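Monday, evening

Open afternoon at the Pludeo office. I took the 2:00 bus and got off at the Garrido stop, one too early, so I walked the rest. Signed in at the door, got a sticker with my name spelled wrong, and went up.

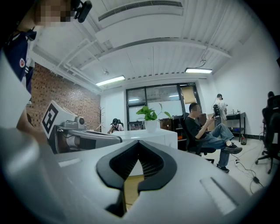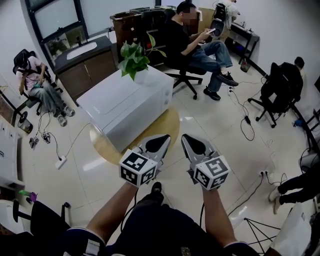 Posted by Arneo

They collect hand movements there to train robot arms. You hold the gripper yourself and do the job the way you would at home, and the recording is used later. I had read about this but had never held one of the things. It was heavier than I expected, mostly at the front, and my wrists felt it on the bus home.

The white cubes with the black patterns are for tracking. I asked what happens if a sleeve covers one and was told that the take gets thrown out, so sleeves up. I liked that answer. At the Dredum open day last spring I asked three questions and got a brochure.

My turn lasted seven minutes. Closing the fingers is easy. Judging how far away they are is the hard part, and I kept stopping short. My best take was number 1541 in their log. They said it was usable. I did not ask how usable.

The place is an ordinary office with brick on one wall and a plant with big heart-shaped leaves, the same kind I killed in April. Cables on the floor, so I watched my feet. People got on with their own business while others worked, and it was quieter than I thought a demonstration would be.

No talk or slides, which suited me. There was a sheet to fill in at the end and I wrote that they should put a clock up for visitors. Missed the 5:10 by a minute and waited for the next one.

Need to look up what they charge for the weekend course. Also buy bus tickets, and call about the boiler.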